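Ticket 1883: Bags tied too tight at the packing table
Opened by: Wilmer Nina
Area: Packing, Nodari counter
Priority: 3
Status: Open

Problem
Customers picking up Zustarano orders say they have to tear the bag to get into it. The handles are being twisted into a hard knot. Complaints started in August, when we opened the new case of 500 from Bedoya. The old bags had longer handles and a loose tie was enough.
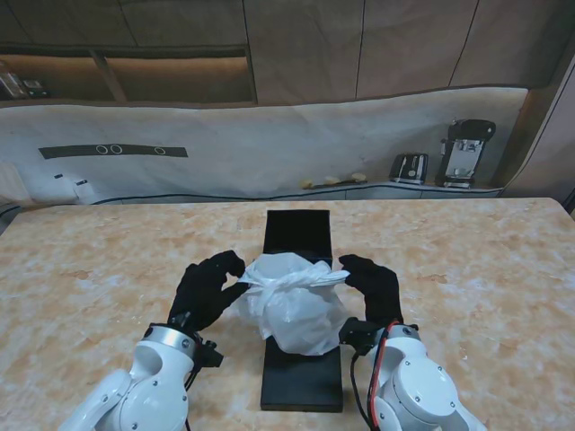
Knot in the handles, bag on the black box.

Log
9:40 a.m. Checked the case label against the order. Size is correct.
10:15 a.m. Tied 5 bags by hand with a single cross. Two slipped open when lifted. A single cross plus one tuck held on the other three.
11:05 a.m. Looked at the handles with the bag open. The film is thin and bunches up fast when a loop is pinched near the top.
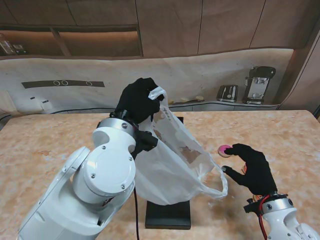 Next steps
1. Use one cross and one tuck. No second twist.
2. Keep the bag upright on the black stand until the tie is done.
3. Ask Bedoya if the longer handle is still sold.

Leaving this open until Bedoya answers. Dronduter orders go in boxes and are not affected.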